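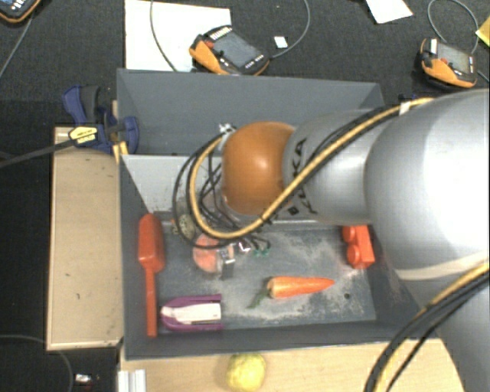
Cable loops catching on the bin when the wrist turns

Posted by Gunvor Brekke, Furkthorpe

Hello all, and thank you in advance for reading, because I do go on a bit. I share a workshop in Furkthorpe and since November I've been getting our KUKA to pick odds and ends out of a deep gray bin and set them down in the one behind it. It has come along nicely! The carrot goes over fine most days, and the toy block is about half and half depending on how it's lying.

My trouble is the cables. The gripper wires run down the arm along with the yellow-tan one and then make big loose loops near the orange joint. When the wrist turns far enough to reach something close to the side wall, a black loop swings down and either hooks over the thing I'm trying to grab or rubs on the rim. Twice now it has tugged a connector out at the gripper end and I've lost the afternoon to it. I tried shortening the loops and then the wrist couldn't finish its turn, so I let them back out again. I'm running at 4 percent speed near the walls because I'm nervous. Is there a sensible way to do this without buying a proper dress pack? Those cost more than our whole budget for the year.

Posted by trokitz_fan

zip ties. more zip ties

Posted by Oldbench, Gevivcombe

Hi Gunvor, what a nice project, and please don't be discouraged, I went through exactly the same thing with mine (different arm, same swearing).

The loop has to be there, as you found out, but it doesn't have to hang on the gripper side. Turn the wrist by hand in slow mode to both ends of the range you really use and measure how much cable it wants at each end. I needed 700 mm between the two clamp points and had been leaving far more than that. Then put one firm clamp on the forearm and one on the gripper flange, and let all the slack live between them, pushed up and away from the bin. A bit of soft spiral wrap keeps the thin black ones from wandering off on their own. Please don't cinch it tight where it bends, they break inside and you'll never find it.

The other half is software. Limit the wrist rotation in your pick routine so it never takes the long way around. Most objects can be grabbed just as well with the fingers turned the other way, and that one change took care of most of my snags.

And do add strain relief right at the gripper, so a tug lands on the clamp and your connectors stay put. I'd leave the speed where it is until you've run a few hundred picks, say 500, without a catch.

Posted by Gunvor Brekke, Furkthorpe

Oh, this is so helpful, thank you! I had both clamps up on the forearm, which explains a lot. I'll move one this evening and write back with how the block behaves.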